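Speaker notes — gripper comparison talk, 20 min slot + questions
Beca Vaughan (Naheed Khattak on the numbers, she has the clicker from slide 9)

SLIDE 1 — title
Say who we are. Say we bought all of this ourselves, no vendor money. Water. Breathe.

SLIDE 2 — what we wanted to know
Two grippers, same bench, same arms. Usitz was what we'd been running for a year. Nekska was the cheaper one everybody kept emailing us about. Question was never which is "best", it was which one do we order for the other cells before the budget closes in June.
Ask for hands up: who has swapped grippers mid-project? Who regretted it?

SLIDE 3 — totals
2,268 attempts all up. 1,303 on the Usitz, the rest on the Nekska. Uneven, yes, someone will ask. The Nekska lost time to a firmware problem (slide 7). Naheed did the comparison on rates so the uneven split doesn't wreck it, but don't oversell this, it's one lab and one bench.

SLIDE 4 — the cell
Go quick. Two arms, parallel grippers, one flat table, everything bolted to a metal rail at the near edge. Walls on three sides. Controllers are Villca, one per arm, same firmware on both before anyone asks.
Wall patterns and table covers get swapped between blocks. Busy backgrounds on purpose — the Andcombe camera software was very happy on plain grey and we didn't trust it. Flowers were the hardest of the lot for it. Colours close to the target objects, lots of edges.

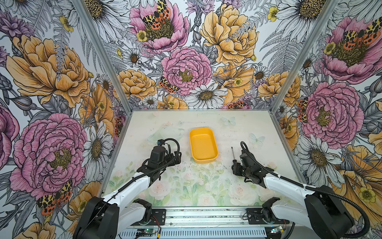
Tray task is the one to explain properly. Pick up the tray from both ends, lift, hold level, put down. Sounds dead easy. Glossy rim, rounded corners, and if one side closes a bit early the whole thing skates away from the other arm. It found more faults in a morning than the block stacking did in a fortnight.

SLIDE 5 — tray task results
814 of the attempts were tray lifts. Usitz ahead, not by heaps. Where it wins is the slow close, you can feel the rim seat before it commits. Nekska closes fast and then corrects, fine on a block, bad on a rim.
PAUSE here, let them read the chart. Last time I talked over it.

SLIDE 6 — cables
Their favourite slide last time so give it a minute. Cable management beat gripper choice as a cause of lost runs. Loop too short and the wrist fights it at full reach. Loop too long and it gets in front of the camera. We re-routed everything along the upper links after the first 400 attempts and the dropouts fell right off on both grippers.
Which means the first 400 are flagged in the data. Naheed reports with and without. The ranking doesnt change.

SLIDE 7 — firmware thing
Be fair to Nekska. They answered the same afternoon and the fix worked. Problem was the gripper reporting "closed" when it had stalled. Cost us days though. Lesson: log motor current yourself, don't believe the status flag.

SLIDE 8 — fingertips
Short fingers vs long. Short won nearly everywhere. Long ones flex, and the flex looks like calibration error, and then you spend a day recalibrating a thing that was never out. (I did this. Twice. Okay to tell the story if we're on time, skip if past 12 min.)

HAND OVER TO NAHEED

SLIDE 9 — rates by task
Naheed: blocks, cloth, tray, rod. Error bars are wide on cloth, say so up front. Don't read the table out.

SLIDE 10 — what we ordered
Usitz for the two-arm cells, Nekska for the single-arm one where it's mostly blocks. Price differnce is in the handout.

Likely questions
— Why not suction? Cloth.
— Did you randomise the order? Within a block yes, across blocks no, gripper swaps take too long.
— Would the result hold on heavier arms? Don't know. Say don't know.
— Can we have the data? Yes, email Naheed, flagged runs included.

Spare adaptor in the side pocket of the blue bag. Thank the organisers, then get off.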